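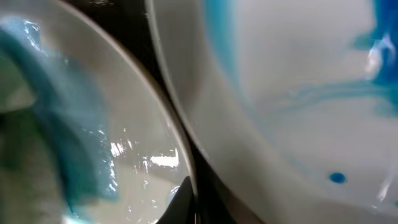 Re: [grippers] Short or long fingers for wet cloth?

May 8, 2022

On the list, Cidell wrote:
> We want to wipe plates with two arms and blue dye.
> Are the long fingers from Onedeo worth the money?
> Our short ones lose the cloth when it is soaked.

Hello all,

I can answer from our bench in Zamudio. We compared both types, 20 wipes with each, always with the same dye. The long fingers kept the cloth in 2 more wipes, so the difference is small. What helped us more was to lower the closing speed. A wet cloth folds under the tip, and a fast finger pushes it away before it can hold it.
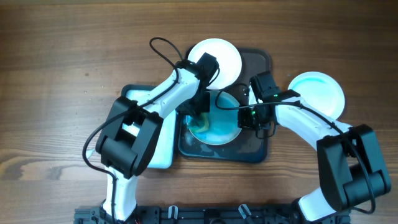
For the cameras, I advise to keep one on each wrist. Dye and water give strong reflections, and our threshold for blue failed many times on the shiny parts – I had to fix the exposure by hand. The controller is still the old Jirnance and it makes no problem at this speed.

I can send the log files to who wants them.

Regards from Zamudio

Comments (3)

wetlab_k: Did you try rubber tips? Ours slip less with them.

padova2000: Same trouble with exposure. Please send me the logs.

tmr: What closing speed did you take in the end?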